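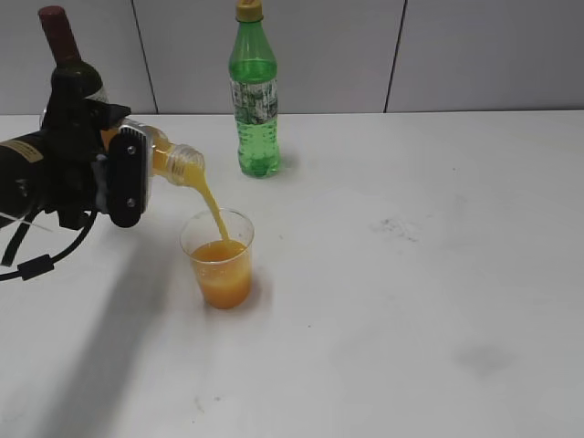
Noemí Cuautle wants the tilt limit back in the planner and not in the skill script, because anyone can edit the script. Agreed, moved it, see item 4.

Pour skill, pre-run software checklist, Plareck cell
Filled in by: T. Shimada
Build: 538
Reviewed: M. Cuevas, November

1. Controller and planner on same build. OK
Planner was one behind this morning. Restarted both, versions match now.

2. E-stop drops motion AND clears the queue. OK
Tried mid-pour. Queue empty after reset, no leftover waypoints.

3. Collision scene matches table. FIX
Wine bottle behind the arm was missing from the scene file. Green soda bottle with the yellow cap was in. Added the wine bottle as a plain cylinder, padded. Someone please do a proper mesh.

4. Wrist tilt limit enforced by planner. OK
Script asked for more than the limit, planner refused. Error text is useless ("goal invalid"). Ticket open.

5. Cup detection, clear plastic. PASS W/ COMMENT
Rim fit is okay with juice in the cup. Empty cup drops out for a few frames and the pose jumps. Hold last good pose, max 700 ms, then abort. Crisóforo Chávez thinks thats too long. Leaving it till we have logs.

6. Fill level stop. PASS W/ COMMENT
Froth on top reads as liquid, so we stop early. Fine for now, early is the safe side. Do not tune this by hand in the cell.

7. Tilt-back on lost perception. OK
Killed the camera node 2 times during a pour. Arm tilted back both times. Log stamps good.

8. Cap check before pour. NOT DONE
Still an operator tick box. Needs to be a real check in the state machine, start state should block without it.

9. Cable clearance in wrist model. FIX
Loop under the arm isnt modeled. Planner happily picks elbow-down. Elbow-down disabled in config untill the model is updated.

10. Smudges on table vs segmentation. OK
Dark marks on the white top came up as tiny objects. Min size filter on, gone.

Open: 3 (mesh), 8, 9. No unattended runs before 8 and 9 close.
Getsemaní Cortés has 9. 8 needs an owner.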